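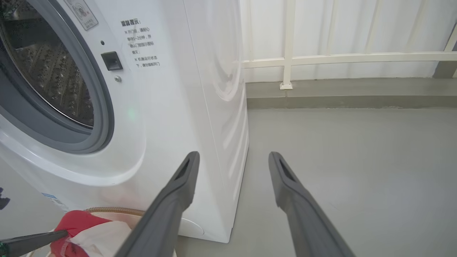
One reader at the Stikenitz site wrote in after the September issue to ask why the equipment plan puts money into grippers before a second arm, when a second arm would double the hours we can run. The same point was raised twice at the planning meeting, so the reasoning is set out below with the figures as they stand.

Equipment plan, laundry and household tasks
Posted 11/28/21

The Stikenitz room has one arm in service. In September it was available on most working days but stood idle for long stretches, and nearly all of the idle time was logged against the fingers: worn pads, a tip change between tasks, or a wait for spares. A second arm fitted with the same fingers would wait on the same spares. The plan therefore takes the end of the arm first and leaves the arm itself to the following budget round.

Grippers. We have asked for 2 complete grippers, one to run and one on the shelf. Quotes are in from Pamum and Danik. Pamum is dearer per unit but sells the finger tips separately. Danik supplies the finger as a single part, so a damaged tip means a new finger. On our present rate of wear the Pamum unit costs less over the year. Both firms have confirmed that the mounting plate fits the arm without an adapter.

Finger tips. The request is for 40, ordered together to reach the lower price band. Tips with a slot near the end stay as the standard pattern. The flat pattern was tried on door edges and on clothing lifted from a basket, and the operators asked to go back. Tips are to be booked out in pairs and the old pair returned in the same bag, with the task written on it.

Wrist cameras. No new cameras in this round. The small unit at the wrist gives a usable view of both fingers and of the washing machine door at close range. We will buy 6 spare cables, as the bend at the wrist is where they fail. Cable clips come out of the consumables line and need no separate request.

Washing machines. The front loader stays. A second machine from a different maker has been asked for so that door work is not tuned to one latch. This is approved in principle, subject to a water supply and drain being available at the other end of the room. Anyone measuring up should allow for the door at full swing plus the reach of the arm, and should note that the printed notice on the present machine asks the user to wait one to two minutes before opening the door. Cycle planning has to include that wait. It was left out of the first draft of the timetable, which made the daily run count too high.

Running hours. The target is 200 hours on the new grippers before we settle the pad material. Hours are to be taken from the controller log and entered on the sheet at the end of each shift. Estimates will not be accepted for this purpose.

Krūmiņa has asked to share the spares order. Their arm takes the same plate, and a joint order would cut the delivery charge. Sites wishing to join should send part numbers and a cost code to the equipment desk before the order is placed. Late additions will go on the next one.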